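Kernthorpe Residents' Forum
Board: Building Standards and Accommodation
Topic: Minimum ceiling height in converted attic rooms

N_Ospina (Moderator)
Members are advised that submissions on the draft short-stay accommodation guideline close at the end of May. The draft proposes that floor area beneath the lowest part of a sloped ceiling be excluded when a bedroom's capacity is assessed. Comments on that clause should be placed in this thread.

houshang.azimi
I support the clause. Our property on Troltby Road has two attic bedrooms, and under the present wording the whole floor is counted, including the strip where an adult cannot stand. Guests have raised this with us in writing. A room should be licensed according to the area that can be used.

Munteanu_V
I must respectfully disagree. The clause treats every attic as though it were the same. A bed placed under the low side makes perfectly good use of that area, as no one stands upright in bed. My own calculation is that the change would remove one sleeping place from most twin rooms in the older terraces, and the owners would bear that cost without any gain in safety.

houshang.azimi
With respect to the previous contributor, one must still get out of the bed. The draft also permits an owner to apply for an individual assessment. The fee was listed as $212 at the time of the information session.

Munteanu_V
The fee is $348 where a site visit is required, and a site visit is required for any sloped ceiling. Please refer to the schedule at the back of the draft.

B.Oral
I write as a building designer. Both positions have merit, but the discussion has so far overlooked light and ventilation. A twin room under a dark-coloured ceiling can feel considerably lower than its measured height, and the colour of the lining is not addressed anywhere in the draft.

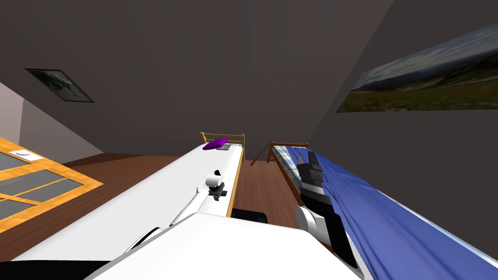
I would therefore favour a clause that takes account of window area together with height. The Štefanec guideline, which I have worked under, permits a modest reduction in height where the glazing is generous and can be opened by the occupant. It has caused few disputes in my experience.

Munteanu_V
I could accept that approach, provided that existing rooms are exempt.

houshang.azimi
I could not accept a general exemption. Existing rooms are the subject of the complaints.

N_Ospina (Moderator)
Contributors are reminded that posts here do not constitute formal submissions. The form accepts up to 500 words, and floor plans may be attached. Mr Oral's suggestion regarding glazing should be lodged under Part 2 of the form.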